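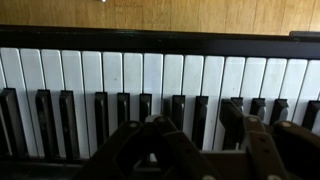
7/11/25 — upright piano, regulation and cleaning

Started on the keys before touching anything inside. The white keys have a few faint smudges and there are small dark marks on two of them. Wiped the tops with a barely damp cloth, front to back, one octave at a time, then a dry cloth. No spray on the keys. If a mark doesn't come off with the damp cloth, leave it and write it down. Chie wants to look at those herself before we try anything stronger.

Separate cloth for the black keys. Toshio used one cloth for everything last December and we had gray streaks on the whites for the rest of the day.

Room humidity was 38 percent at the start. Toshio's note from the last visit asks for a reading at the start and the end, so do both. The end reading is still to be filled in on the card.

Touch: went up the keyboard in half steps with soft, even strokes and listened for slow returns. Two keys are sluggish, both in the middle section. I think it is the front rail bushings, but I have not had the keys out yet. Ease them one at a time and try again before going any further. The repetition on the rest is fine.

Key dip is a little shallow toward the bass. Not enough to bother a casual player. Yuto noticed it right away, so it goes on the list.

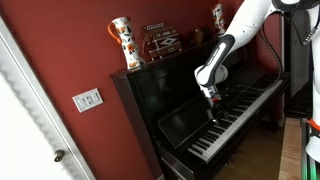

The upright against the red wall, music stand folded down, pitcher and vase still on top.

Things on top have to come off before we open the lid. Pitcher first, then the tall vase, then the framed panel and the small brown piece. Put them on a blanket away from the door, in the same order they stood in, so they go back the same way. Junpei says he heard a buzz on the low notes, and I would check it with the top cleared before blaming the soundboard — a vase on a hard lid will do that every time.

Polish on the case: dry microfiber only. The gloss black shows every swirl.

To do next:
Ease the two slow keys
Clear the top and listen for the buzz again
Measure dip, bass section, and write the numbers on the card
Ask Dzifa for the Cistholm felt, the last pack is nearly gone
Tuning after all of that, allow 2 hours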